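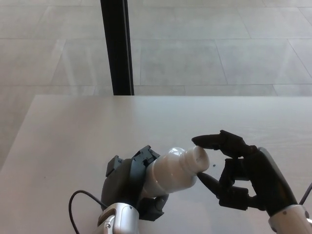 Left hand on the bottle, right hand closing in on the cap. Open day at Landitden, September.

I have never been a person who gets invited to things with lanyards. So when my neighbor Hedvig Midtbø asked if I wanted to come along to the open day at Landitden, where she has worked for two years doing something with cables, I said yes before asking what it was. It was robots. I should have guessed from the parking, which was terrible in a very confident way.

Landitden is out past the ring road in one of those low buildings that could be a dentist or a bakery supplier. They rent the ground floor. You sign in on a tablet, the tablet misspells you, and you wear the misspelling around your neck until you go home. I was "Petre" from 2 p.m. onward and by four I was answering to it.

There were three stops on the tour. The first was a talk about the company, with slides, in a room with a very low ceiling. I learned that Landitden started as a sideline of a packaging outfit called Halvorsen and that Halvorsen still pays for the coffee. The coffee was good. I'll say that for packaging.

The second stop was a machine called Plalleck, which stacks boxes. It is large and orange and lives behind a fence, and it stacked boxes exactly the way you would expect something large and orange to stack boxes. A boy near me asked if it could unstack them. The engineer said yes. The boy asked him to make it do that. It did that. Then it stacked them again, and the boy looked as satisfied as I have ever seen a human being look, and his father had to walk him out backward.

The third stop was why people had come. This one is called Skelell, and it's the one with hands.

I had pictured hands the way they look in the movies, chrome and slightly menacing, with a hum. These were black, with pointed fingertips and silvery wrists, and a bit of loose cable looping out by the left one that made the whole thing look like somebody's stereo. They worked over a plain pale table. The job was a white bottle with a round cap, the sort of bottle that in my house would have been at the back of the bathroom cabinet since the previous owners. The idea is that one hand holds and the other deals with the cap. You have done this 100 times this month without once being applauded for it.

Holger Vik ran the demonstration. He is tall and mild and talks to the robot's controls the way you'd talk to a horse you suspected of having opinions. He told us the holding is harder than the twisting. I had assumed the opposite. But think about it, he said: if you hold a smooth bottle too gently it spins along with the cap, and if you hold it too hard you have bought yourself a different problem. The left hand had the bottle by its fat end, tipped up off the table, one digit hooked underneath and another over the top. My grandmother held jars like that, against her apron, with an expression that let the jar know how this was going to end.

Then the right hand came in from the side and we all stopped talking. I want to be clear about the pace of this. It is not quick. I have been on faster ferries. The two pointed fingers opened up and eased toward the cap, one above and one below, and paused there. A woman behind me whispered "go on." I took my picture about then, and then I put the phone away, having been told more than once by my daughter that I watch everything through it.

The first attempt slid off. Holger said "mm." The hand backed up, thought about its life, and tried again, and slid off again, a little less. On the third go it got a proper pinch and turned, and let go, and took a new grip, and turned, and the cap came away. People clapped! I clapped. I have opened wine at weddings to a colder reception.

He did it 14 times that afternoon, by his own tally on the whiteboard, and got 7 clean ones. He wrote both numbers up himself in large figures, and I liked him for it. When somebody asked what counted as clean he said no dropping, no squashing, no help from Holger.

There were questions after. Would it take jobs? Whose? Bottle openers', I suppose. Could it do childproof caps? Not yet, Holger said, and a man in a fleece said neither could he, and that got the second biggest laugh of the day after the tablet. I asked what it would be for, in the end. Holger said possibly lab work, possibly helping people whose own grip isn't what it was. He didn't oversell it. I thought about my mother's kitchen drawer, which holds four different rubber gadgets for lids, and about what she'd say to a pair of black claws coming at her cough syrup. She would say no thank you. Then she'd ask if it did pickles.

Hedvig drove us back. She wanted to know what I thought of the cables. I said they were very good cables. She said the loop by the left wrist bothers her every single time she sees it, and she has raised it, and she'll raise it again.

I got home, took the lid off a jar of mustard in one go and looked around the kitchen. Nothing. Not so much as a "mm."

Posted Sep 19, 2023

Recent posts
The Ferry, Part Two: Still on the Ferry
I Have Been Asked to Judge a Cake
What the Previous Owners Left in the Attic
A Short War with the Gutter
My Daughter Explains My Phone to Me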